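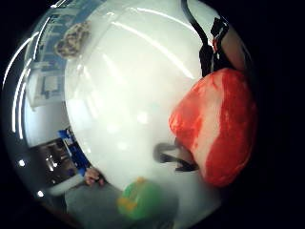

About Paltow

Paltow tests grippers, arms, cameras and controllers for companies that have to pick one and live with it. Niilo Heinonen and Adesuwa Bashir started the shop with a single bench. We now have 6 benches and a shelf of 126 test objects, from hard plastic tubs to soft balls.

What we do

You send us two or more grippers, or we borrow them from the makers. Each one gets the same objects in the same order. Hand-held tools go first — a wrist camera shows early on how much of its view a big, pale object will block. Arm trials follow, with 70 picks per object. We log every drop, slip and miss, and you get the raw log along with our report.

We do not sell hardware or take a commission.

Who works here

Niilo runs the arm trials. Adesuwa handles cameras and lens calibration. Luana Lacerda looks after controllers and wrote Idby, the logging software we use on every job. Oskari Saarela answers the phone and books bench time.

Visits

Clients can watch their own trials on Wednesday afternoons. Please book with Oskari first — the test room is small.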